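Speaker notes — supporters' evening, October
Talk length: 20 minutes, questions after

Start once people have sat down. Thank the Tamby Hall staff for opening late.

I've been asked to talk about the Bondivau Fund and what it pays for. Most of you have given to it at some point, and I suspect a fair few of you have never been told where the money went. So that's tonight.

The fund makes small grants to people who are retraining after losing a job or after a long illness. The most we give anyone is £1000. The usual grant is a good deal less, and it goes on things like exam fees, work boots, a bus pass or a second-hand laptop. We pay the supplier where we can. If someone has already paid, we ask for the receipt and pay them back within the month.

(Pause. Ask who has been to an open morning. Wait for hands.)

Last year we had 125 applications and said yes to around 40. I don't like that gap and I'm not going to dress it up. Some of those we turned down lived outside our area, and we passed them on. Others had asked for rent or debts, and our rules don't cover either. But a good number were sound requests that came in when the year's money had already gone.

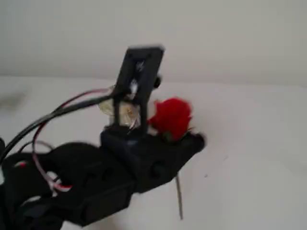 We've changed two things because of that. The money is now split into four parts, one for each quarter, so a person who applies in January has the same chance as a person who applies in May. And the form is down to two pages. The old one asked for three years of work history — people gave up halfway through, and we hardly looked at it when they didn't.

Now the Tóth bequest. This came to us in the spring and it's the largest single gift we've had. The board has agreed to keep it apart from the main fund and use it for childcare during courses. Don't give the total, it isn't final yet.

Lusoler have also renewed for another two years. They cover our office costs, so gifts from people in this room go straight into grants. Say this slowly, it always gets asked.

Last part: what we need. Regular giving, even a small amount, helps us plan the quarters. Forms are on the table by the door, and the pens need to come back.

Questions. Stop by nine, the hall locks up at half past.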